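Kenik Parts Room: Bench Inspection, January
Bench 117, morning round

1. Walkway and floor: OK. The mat has stopped curling, or has been stared at long enough.

2. Bench surface: OK. Panels level, seam tight. Wipe along the seam as well as up to it.

3. Bins on bench: OK. Yellow, as ordered from Bimik. The rims are for carrying and are not a shelf.

4. Solenoids: COMMENT. Keep the black leads inside the bin. A lead over the rim will find a sleeve button, and then we have a form to fill out.

5. Circuit boards: COMMENT. Hold by the edge. The hole in the middle is not a finger hole, however well it fits.

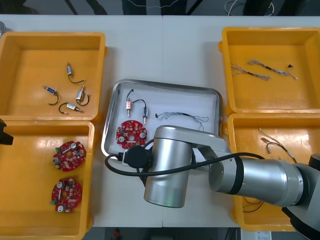

Bench 117, items 3 to 6. Solenoids upper left, red boards below them, harnesses upper right, steel tray in the middle.

6. Wire harnesses: ACTION. Frayed ends on one. Check against the Ladness drawing before it goes any further. If the drawing shows it frayed, I would like to see the drawing.

7. Loose small parts: ACTION. Tiny dark piece by the same harness. Identify it or bag it. "Probably nothing" is not a part number.

8. Steel tray: OK. No sharp edges found, and I went looking with a thumb.

9. Labels: FAIL. Bins need part numbers on the front. Carried over from the last 2 rounds, with affection.

Recheck items 6, 7 and 9 before the afternoon shift.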